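Sukthorpe Automation Unit, Course Handout 2
Looking after a simulated two-arm cell: the kitchen sink layout

The handout covers the Pidis kitchen cell, the one you will use for the rest of the module. You will load it, check it and put it right when it drifts. There is no hardware in this part. The cell is a rendered model with two black grippers, a counter, a sink and a set of loose objects, and most of its faults come from the way those objects are placed and reset.

Open the layout named Howlader before you read on, and leave the simulation paused.
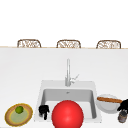
Reading time: 2 minutes

1. Fixed and loose items

The counter, sink, tap and chairs are fixed. They have no mass and cannot be pushed. If one of them moves after a reset, the layout file is damaged and should be loaded again from the course folder.

Everything else is loose: plates, bowls, bottle, fruit, the large red ball. Each loose item has a start position and a collision shape. Check both. A plate whose start position is slightly too low will sit inside the counter and jump when the physics starts. Raise it by 2 mm and reset.

2. Grippers

Run each gripper through open and close on its own before you run them together. Watch the finger joints, not the wrist. A joint that stops short usually has the wrong limit in the joint table. Correct the limit there. Do not make up the difference in the motion script, as the next person will not find it.

Thin rims are the hardest thing in this cell to hold. When a gripper takes a plate by the edge, the contact is small and the solver may let it slip. The first setting to change is finger friction, followed by the closing force. 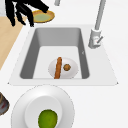

If the plate still slips, halve the time step and try again. The run will be slower. Put the old value back when you have finished, and write both values in the log.

3. The basin

The basin is built from separate wall and floor pieces. Where they meet, small objects can catch. Round items such as the lime are the best test: drop one from just above the rim and see that it comes to rest on the floor piece. Then do the same with a dish in place. A dish that keeps trembling after it has landed needs more damping.

Keep the grippers clear of the walls when they go in. The approach height is set once, in the cell file, and applies to both.

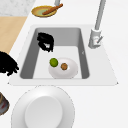

Fig. 3. Gripper over the basin, lime and small brown item on the plate.

4. Reset and log

Reset the cell after every test, even a short one. Use seed 1382 so that your results can be compared with the rest of the group. Let the simulation run for 60 seconds with the grippers still, then compare the object positions with the start table. Anything that has moved goes in the log with its name and the amount.

Log files are cut off at 2000 lines. Start a new one before you reach that.

For next time: complete sections 1 to 3 on your own copy of the layout and bring the log. The Cundberg cell uses the same grippers and joint table, so keep your corrected limits.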